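Clearing and Sorting on a Bed: Frequently Asked Questions
Part of the Umlow household pages. Revised May 2024.

Why sort on the bed and not on the floor?
A mattress is at a workable height and gives one large, soft surface. Small items do not bounce off it as they do off a table. The drawback is sag: anything round moves toward the heaviest object.

Should the bed be stripped first?
Remove pillows and the comforter. Leave the fitted sheet on and wash it when the job is finished. A plain, pale sheet is preferred, as dark items such as tweezers show up against it.

Can a carton stand on the mattress?
Yes, if it is light enough to lift with one hand. Set it away from the edge with the flaps closed. Reused shipping cartons are acceptable. The print on the outside describes the original goods only, so write the new contents on a separate label.
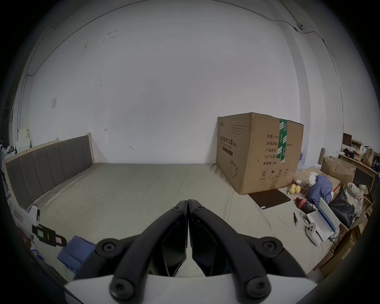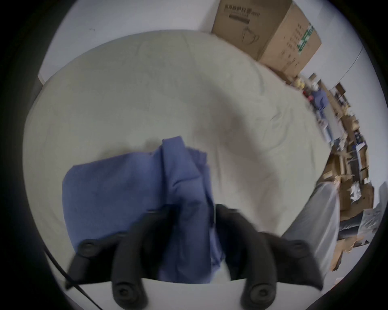
In what order should things be cleared?
Clothing first. It takes up the most area and hides small items. Next come flat, rigid things, then bottles, then anything that rolls. Balls go straight into a lidded container.

How is a crumpled garment best handled?
Lift it by one fold, let it hang, and check underneath before moving it away. Lay it flat, smooth from the center outward, and fold in half twice. Do not drag it across the sheet, or it will take small items with it.

Do bottles need special treatment?
Check the cap before anything else. Store bottles upright and apart from fabric. If the contents are unknown, do not pack the bottle with clothes.

Where do tweezers and other pointed tools go?
In a rigid case or a capped tube. The Pileo drawer insert has 8 compartments, 4 of them long enough for hand tools. A glasses case will also do.

How long does one bed take?
Allow around 8 minutes for a light load, longer if garments have to be refolded.

Comments (3)

malik_377
The bit about round things rolling to the box is right. I put a rolled towel across the mattress as a stop and it works fine.

Erkia
Does the fold-in-half-twice method hold for long sleeves? Mine come out lumpy.

malik_377
@Erkia sleeves in first, flat across the back, then fold.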